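Grevdale chant manual reissued with revised notation

Grevdale Press has issued a second edition of Breath and Syllable, the mantra manual by Laine Rozīte first printed in April of last year. The new edition went on sale on August 31, 2018 and replaces the earlier text in full. Copies of the first printing will not be exchanged, but a sheet of corrections can be requested from the publisher by post.

The book runs to 207 pages and covers seated recitation, silent repetition and the use of hand positions during chanting. The main change is in the notation. In the first edition, the length of each syllable was shown by spacing alone, which several teachers found hard to read in low light. Syllables now carry a mark above the line for a long sound and a mark below for a held breath. Rests are written as numbers, counted in slow beats.

Rozīte prepared the revision with Chae-won Yeon, who teaches recitation at the Kavanagh meditation centre and had used the first edition with two groups of beginners. Yeon's notes led to the removal of one breathing exercise from the opening chapter. It now appears in the fourth chapter, after the reader has worked through the simpler counts.

"The old order asked for a long retention before people had a steady out-breath," Yeon said. "Some of them were straining by the second round."

A further section has been added on recitation in groups. It sets out where the leader should sit, how the pitch is given and what to do when the group drifts flat. The text advises stopping at the end of a cycle and giving the note again, and warns against correcting pitch during a round.

The chapter on hand positions has been redrawn by Killian Guillot. Each position is shown from the front and from the side, with the contact points of the fingers marked. The text beside the drawings has been shortened, and claims about specific ailments that appeared in the first edition have been left out. Rozīte writes in the new preface that the positions are given as aids to attention, and that readers with joint pain should rest the hands open on the knees.

No recording comes with the book. The pronunciation table at the back gives the nearest English sound for each syllable, with a note on three consonants that have no close match.

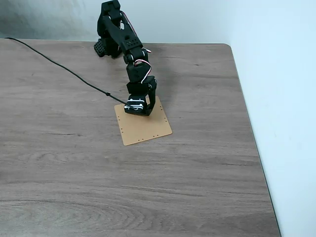
Study sessions

Myung-ja Bae will lead five evening sessions on the revised text at the Kavanagh centre. Each is limited to 10 places, and no earlier experience of chanting is required. Those attending should bring their own copy and a firm cushion. Bookings are taken at the centre's front desk.

A Korean translation by Sang-wook Byun is in preparation. Grevdale has not set a date for it.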